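Bin picking project – dropping items on the way out

woltville_lab2
We have a senior project with a KUKA arm picking mixed items out of one gray bin and into a second one. The gripper is steady on boxes. On anything rounded or tapered it closes fine and then loses the item on the lift. In July our pass mark is 10 picks in a row and our best so far is six.

kuseditz
What's your approach direction? If you come straight down every time you'll grab tapered stuff above its widest point and it squeezes out.

woltville_lab2
Straight down, yes. The planner picks the center of the mask and goes. We set it up that way so we wouldn't hit the walls, and it worked well enough in the first 2 weeks that we left it alone.
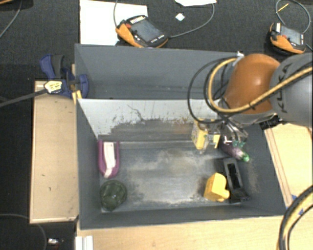 The other problem is items that end up against the wall. The fingers need clearance on both sides and we don't have it there, so the planner skips them and they stay until the end. Right now we count a skip as a miss.

Jeferson Godoy
I'd slow the lift before touching the planner. We had the same thing in our class and half of it was acceleration. Cut the first part of the lift way down and log the drops by item.

kuseditz
Disagree. A slow lift hides a bad grasp – it doesn't fix it. They'll pass at low speed and then fail the timed round.

Jeferson Godoy
They haven't said there is a timed round.

woltville_lab2
There is, but it's only worth 2 points. I'll try the slow lift tonight, since it's one line to change, and then do the tilt. For the wall items I'm thinking of a push toward the middle first.

altico_fan
Push works. Keep it low and short or you'll tip things over.

Comments (2)

Mäkelä: Did the slow lift help? Our club is stuck at the same spot.

woltville_lab2: Some. Eight in a row now. The tilt isn't done yet and the push still jams in the corners.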